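4.3 Good practice when running mug pick-ups in the simulator

By now you should have the Skimbridge kitchen loaded and the arm answering to its controls. Before you hurry on to recording (we know it's tempting!), please spend a little while on the habits below. Rhea Enriquez wrote the first set of these for the Skolto labs, and they have saved us all a good deal of rework.

1. Choose the wrist view and bring the gripper in slowly. The speed limit for close work is 100 units in the Motion panel, and we'd ask you to leave it there even when you feel confident.

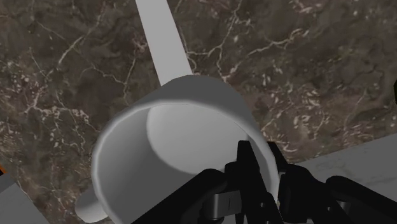
2. Watch the contact readout as well as the picture. If it climbs past 398, stop, open the fingers and back away along the path you came in on – please don't try to wriggle free sideways.

Note: A simulated mug can't chip, of course, but the habits you build now will follow you to a real arm, and so we treat every contact rule as binding.

3. Switch to the room view before any large move. Check the whole arm, elbow included, against everything on the counter, and give knives and other sharp tools the same wide berth you would in your own kitchen.

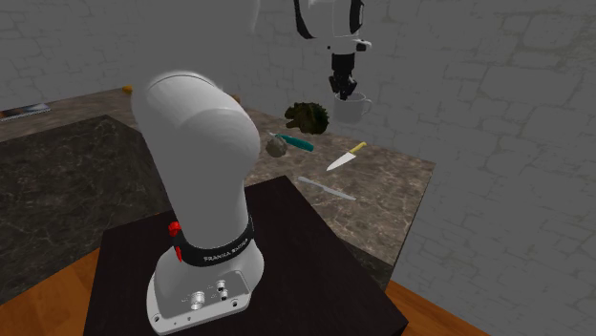 4. Save the run under its own number and write down the scene seed. The Châu layout uses seed 918 and the Stollivska layout uses 911, and they are easily confused late in the afternoon.

Caution: Never send a practice run straight to real hardware. It needs a second person's sign-off first – see section 4.5 for the form.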